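Calibrating the push tool on the Stadlow arm

March 24, 2023

The arm has been bolted down at the Dogbe workshop for long enough that I should write up how the tool offset was measured, mostly so I can find the procedure again when I swap tools in April.

The Stadlow controller stores the tool as a single length plus an X/Y correction from the flange center. The default is zero for all three, so every commanded height refers to the flange face. With the cylinder mounted, the first thing to enter is the length. I measured mine on the bench at 235 mm from the flange face to the tip. Calipers are no use at that size, so I used a height gauge and took the reading three times, rotating the tool between readings. The spread was under 0.2 mm, so I left the mount alone.

X/Y correction is slower. I clamp a pointed rod upright, bring the tip over it, then rotate the last joint in 90-degree steps and note how far the tip wanders. Half the wander is the error. The first pass gave 1.1 mm. Loosening the clamp, turning the cylinder a quarter turn and tightening again brought it down to 0.4 mm, and the rest went into the software.

The work surface is a light wooden board on top of the perforated table. Wood moves with the weather, so the surface height gets probed at the start of each session instead of being hard-coded. Four points near the corners and one in the middle are enough to fit a plane. Residuals above 0.5 mm mean something is under the board and I start over.

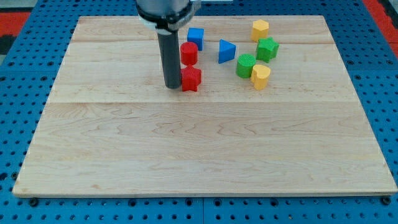 Why use a plain cylinder and not a gripper?

A gripper adds at least one more actuator, its cable, and a second set of failure modes. For pushing, the contact geometry of a cylinder is the same from every direction, so the planner can ignore the rotation of the wrist. It also makes the length calibration simpler, with one number for the tip and nothing that opens or closes to change it.

Height above the board during a push is set to 2 mm. Lower than that and any error in the plane fit shows up as drag on the wood. Higher, and the contact line on a short block moves up toward its top edge, which makes it tip. Cylinders slide predictably. Stars are worse, because a push that lands between two points behaves differently from one that lands on a point, and the block rotates before it translates. The heart has a similar problem on the side with the lobes.

Motion planning runs in Conatura on an old desktop under the bench. I log every push with start pose, end pose, commanded distance and the pose reported afterward. The log stood at 1,707 pushes last night. At 2,000 I will refit the friction estimate, which currently comes from a much smaller set and overshoots on short moves.

Logs go to Distanura, one file per session. The export drops the time zone, so sessions that cross midnight sort in the wrong order. I rename those by hand.

Still open:

The joint 4 reading drifts by a few hundredths of a degree over the first half hour. Warming up with slow sweeps helps. I haven't checked whether the drift is in the encoder or in the reducer.

The clamp screws need a torque value. At the moment it is "tight," and the tip offset has shifted by 0.1 mm since the last calibration.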